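Filed under: Short Fiction, Reading Life

June | by the Drurano desk

The Last Chapter of Brelen

She had packed 12 books for a week at the lake. Her sister had packed one and a bathing suit.

The bag split on the ferry ramp at Flunville. Paperbacks everywhere. A man in rubber boots handed her back a mystery and a cookbook and said nothing. She counted them into the trunk of the car, twice, and got eleven both times.

The missing one was Brelen. Of course it was. The fourth and final Brelen, the one she had been saving since winter, the one with the drowned library and the queen who couldn't read. She had 40 pages left. She'd stopped there on purpose, in March, so she would have something to look forward to.

"Read a different one," her sister said.

"I don't want a different one."

"You have eleven."

She read the mystery that night, on the porch, slapping at bugs. Guessed the dentist by page 90. It was the dentist. She started a romance and the duke was rude to a horse, so she put it face down on the railing and it got rained on.

In the morning she walked to the library. One room over the fire hall, open until noon. The woman at the desk had a pencil in her hair and another one behind her ear and was looking for a pencil.

"Brelen," the woman said. "Which?"

"Four."

"Oh, four." A look. The kind readers give each other. "You haven't finished it."

"Forty pages."

"Don't tell me where you are. I'll give it away, I always give it away, my face does it." She pulled the drawer of cards out. Real cards, typed. The library had 2,605 books and somebody had typed every one. "We had 2 copies. One went to the Ivanyshyn place up the hill, and never came back. The other's out."

"Out where?"

"Can't say. But it's due at noon."

It was ten past eleven.
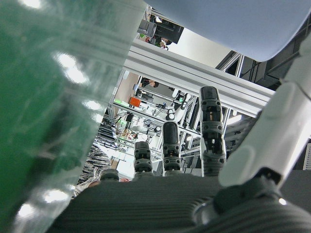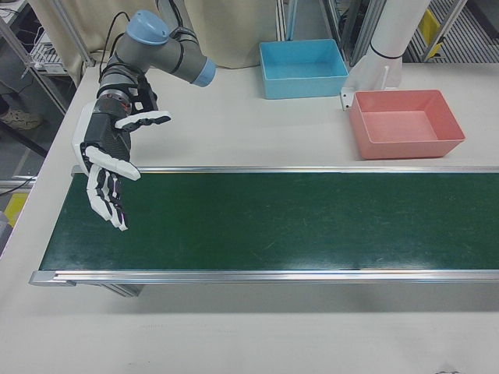
So she waited. There was a chair by the window with a bad leg and she sat in it carefully. She picked a book of sea poems off the nearest shelf and read the same poem maybe six times. Boats, a gull, somebody's dead father. Down on the street a kid was dragging a stick along the fence and every slat made its noise.

Eleven thirty. A man came up and returned a stack of westerns. Took a stack of westerns.

Eleven fifty. No one. The woman found the pencil behind her ear and started on the date stamps.

What if it was good, she thought. What if she read the forty pages in that chair, in one go, and they were as good as she hoped, and then it was only Tuesday-ish and the whole rest of the week just sitting there with no Brelen in it ever again. What if it was bad. She'd told her sister, more than once, that these were the best books written by anybody. Her sister had never asked to borrow one.

Two minutes to noon, feet on the stairs. Fast ones. Wet flip flops.

Her sister came in out of breath with a towel around her neck and the fourth Brelen under her arm, library sticker on the spine.

They looked at each other.

"I got it the day before you did the ferry," her sister said. "When I came up early to get teh keys."

"You read four?"

"I read all of them. I read them at Christmas, off your shelf, when you had the flu." She was dripping on the floor. "I only had the end left. I wanted to be done before you so I could, I don't know. Watch you."

The woman at the desk had put down her stamp and was not even pretending.

"Are you done?"

"Just now. On the dock."

"And?"

Her sister opened her mouth, and then her chin went. She held out the book instead.

It was damp at one corner. Sand in the gutter. She sat back down in the bad chair and found her page, the queen at the top of the stairs with the lamp, and the woman went and turned the sign on the door to closed and left the light on.

More fiction
The Duke Who Was Kind to Horses
Overdue
Ivanyshyn's Lamp, part 2
A Map of the Drowned Shelves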